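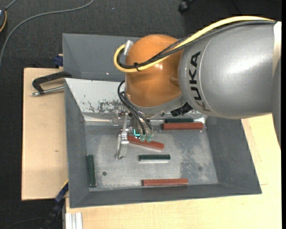 Talcombe Stacking Storage Bin, Large

Item no. TB-79
In stock – ships from our Drimholm warehouse

The Talcombe is a slope-sided storage bin for stockrooms, garages and workshops. It holds up to 40 lb and stacks four high when loaded. It can be picked up from any edge, and the metal floor is easy to sweep out when small parts collect in it.

The large size fits standard 24-inch deep shelving with a little room at the front for a label. If your shelves are 18 inches deep, order the medium.

Details
Inside depth: 9 in
Load limit: 40 lb per bin
Finish: powder coat, gray or dark green
Floor: small round hole (version with more holes available, add suffix D)
Lid: sold separately

Lids and dividers
Lids for the old Brutavix bins do not fit. The Brutavix rim was narrower and the lid will rock. Dividers from the Brutavix line do fit the medium and large Talcombe, so keep those if you have them. Each large bin takes up to three dividers across the short side. They slide in from the top and need no tools.

Care
Wipe with a damp cloth and mild soap. Do not use steel wool or bleach on the finish. Small scratches can be covered with our touch-up pen – one pen does several bins. Let the paint dry overnight before stacking.

Ordering
Sold singly or in cartons of six. Orders over $500 ship free to the lower 48 states. Smaller orders are charged by weight, and the rate is shown at checkout before you pay. Dark green is on back order until July.

Unused bins can be returned within 90 days in the original carton. We do not take back drilled bins or custom colors.

Also in this range
Talcombe Medium Bin
Talcombe Hinged Lid
Nyamweya Rolling Rack, holds eight large bins
Label holders, pack of 40

Prices and stock last updated 3rd June.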